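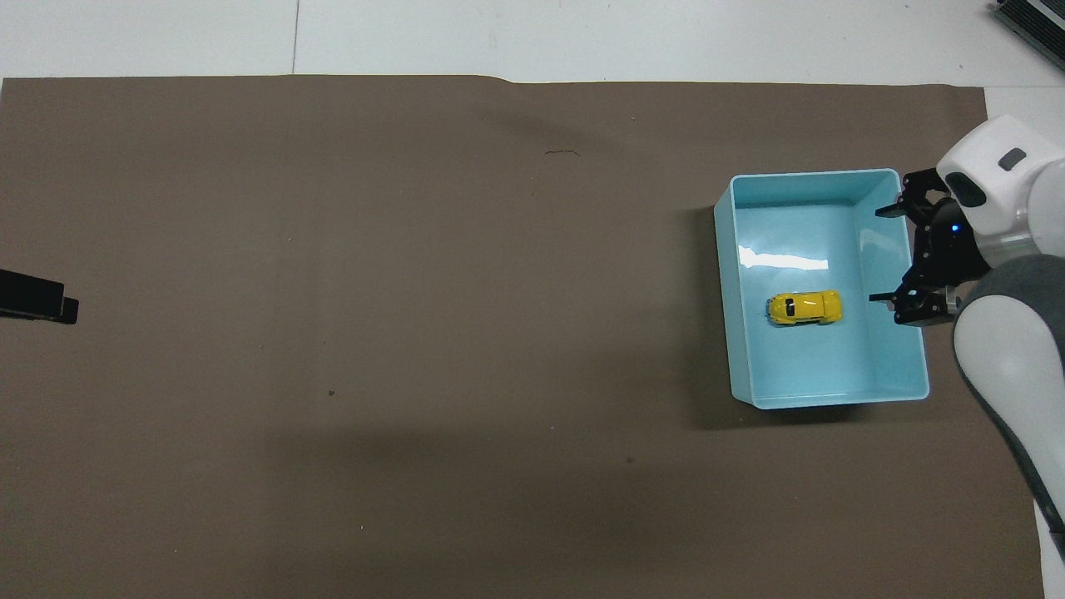

What does Perkine make?

We make a small bench kit that lets a robot arm practice picking things up and putting them somewhere else. It comes with the mounting plates, the software, a set of lesson plans and a box of things to pick up, and it fits on an ordinary table.

We started in Birnusbridge in September, in a room over a bike shop, with one arm and a drawer full of toys. Toys are great for this! A little car is smooth on top, narrow at the bumpers and just awkward enough that a gripper has to come at it from the right direction. Drop it in a plastic bin and now the fingers have walls to deal with too. We still use a yellow beetle-style car and a light blue bin on our own bench, and both have seen a lot of work.

The kit is called Gosance. The standard version has 12 lessons, beginning with opening and closing the gripper and ending with a full sorting job that students plan themselves. Lesson four (reaching into a bin without bumping the rim) is the one teachers write to us about most, usually to say that the class ran over because no one wanted to stop. We love getting those emails.

Our first big customer was Van Beek, a training center for packaging and warehouse work. They asked for things we hadn't thought of: a slower speed setting for beginners, spare finger pads in the box, and a paper table cover you can write on and throw away. All three are now in every kit we ship. They also asked for a louder stop button, which we tried and quickly took back out.

Gosance costs $485 without an arm and works with several common tabletop models. The list is on our Compatibility page, and if yours is missing, write to us anyway, as we add new ones when we can borrow one for a week or two. The kit won't teach welding or heavy lifting, and it's a poor match for children under 12 unless an adult is running the arm.

By now more than 1000 students have used it, in schools, evening classes and one very keen public library. We're still a small team and we still pack the boxes ourselves, so orders go out on Tuesdays and Fridays. Visitors are welcome in Birnusbridge. Email first and we'll have the arm switched on for you.

Page updated 13 March 2019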